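6.2 Sorting and assembling key tags

Bumwood key tags ship flat in colors, with split rings packed separately. Sort both before filling the Puvico cabinet. A cabinet of 375 hooks needs one tag and one ring per hook, plus two spare rings for each row.

Before you start

Clear a flat surface with good light. A printed or patterned tabletop is acceptable, but small rings are easier to find on a plain one. Keep packing tape within reach for closing the bags.

CAUTION: Split rings are a choking hazard. Count them back into the bag if work stops before the cabinet is filled.

Procedure

1. Open one bag of rings and tip it out in a single pile. Do not open a second bag until the first is used up.
2. Set the tags to one side by color. Keep them clear of the pile.
3. Lift one ring from the top of the pile. If others come up with it, hold the top ring by its edge and let the rest drop. Do not pull; a stretched ring will not close flat.
4. Check that the coils lie together. Discard any ring with a visible gap.
5. Open the coil with the Feng ring tool or a thumbnail and feed the tag eye onto it. Turn the ring through two full passes until the tag swings freely.
6. Write the hook number on the tag insert and hang the tag.

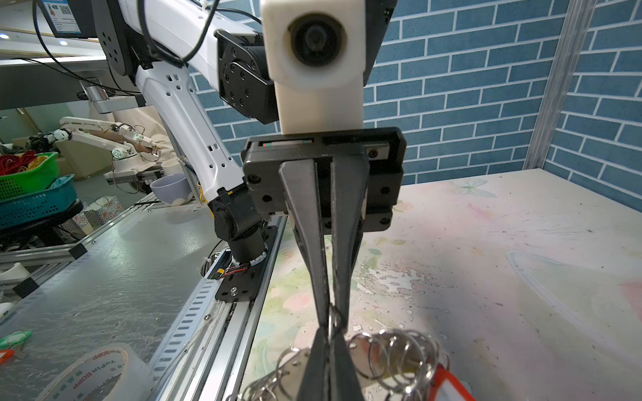

Figure 6-3. Single split ring held above the pile (step 3).

NOTE: Tags left among the rings tend to get hooked by them. Remove any stray tag before continuing.

Storage

Return unused rings to the bag, fold the top over twice and tape it shut. Bulk cartons of 4,000 rings should be stored lying flat, no more than three high.

For replacement inserts, see section 6.4. Clanetti inserts do not fit tags supplied before June.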